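I do my jewellery sorting on a bed, and I'd recommend it to anyone who has ever dropped a tiny bead on a wooden floor and listened to it roll away under the wardrobe. A duvet catches things. It's also big enough to spread out on, it's soft on the knees if you like to kneel beside it as I do, and you can have a cup of tea on the bedside table well out of elbow range.

This is the way I go through a muddled box of bracelets, bangles and odds and ends, the sort of box that builds up over the years with a bit of Christmas decoration mixed in and at least one earring that has lost its partner. An average box takes me an afternoon. My sister Parnia can do hers in half that, but she doesn't stop to try everything on.

## Before you start

Pull the duvet as flat as you can and give it a good smooth with your hands. Plain covers show small pieces best, but use whatever is on the bed. You will also want:

- a shallow tray, cardboard is fine
- a soft cloth (an old cotton T-shirt cut up does nicely)
- a few small bags or envelopes
- a pencil
- a saucer for the really little things
- a desk lamp, if your bedroom is as gloomy as mine by four o'clock

The tray matters more than you'd think. I had a deep one to begin with, a shoebox really, and everything just ended up in a heap again, with chains knotted round bangles and me back where I began. Low sides are much better. You can see each piece from where you're sitting and pick it up without digging.

## Tipping out

Don't tip the whole box at once! Take out a small handful, lay it on the duvet, and gently pull the pieces apart with your fingers. If two bracelets have hooked together, lay them flat and work the loose end back through instead of tugging. Wire bracelets bend out of shape very easily, and once a thin one has a kink in it you'll always see it.

As each piece comes free, put it in the tray with a little space around it. Don't worry about order yet.

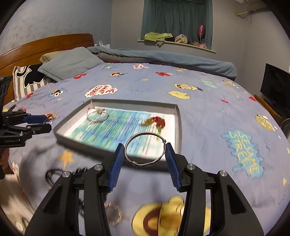

**Bracelets and bangles**

Start with the plain wire ones. Lift the loop clear of everything else and look at it from the side as well as from the front, turning it slowly. Where the wire is wrapped round itself in little coils, run a fingertip over each wrap to feel for a sharp end. A scratchy one can be pressed back in with the flat of a teaspoon. If the coils are meant to slide, ease them along a tiny way and back, and leave them be if they feel stiff.

Beaded bracelets come next. Anything with small dangling beads wants laying out in a ring so that the beads hang outwards, and then you can go round with the cloth, one bead at a time. Please don't soak them. I ruined a lovely one that I bought on a day out in Haworth by leaving it in soapy water while I answered the phone, and the finish never came back.

**Sparkly odds and ends**

Tinselly things, red and gold bits and anything else that belongs on a tree rather than a wrist should have a corner of the tray to themselves. Tinsel sheds, and it gets into clasps. Give each piece a light shake over the bin and put it straight into an envelope marked for December.

**Putting it all away**

One bracelet to a bag if you have enough bags, with the air pressed out. Write on the bag before you fill it, as pencil goes straight through onto soft metal. Last of all, run your palm slowly over the whole duvet, then lift it by two corners and look underneath.

*Jade Lockwood, Elham*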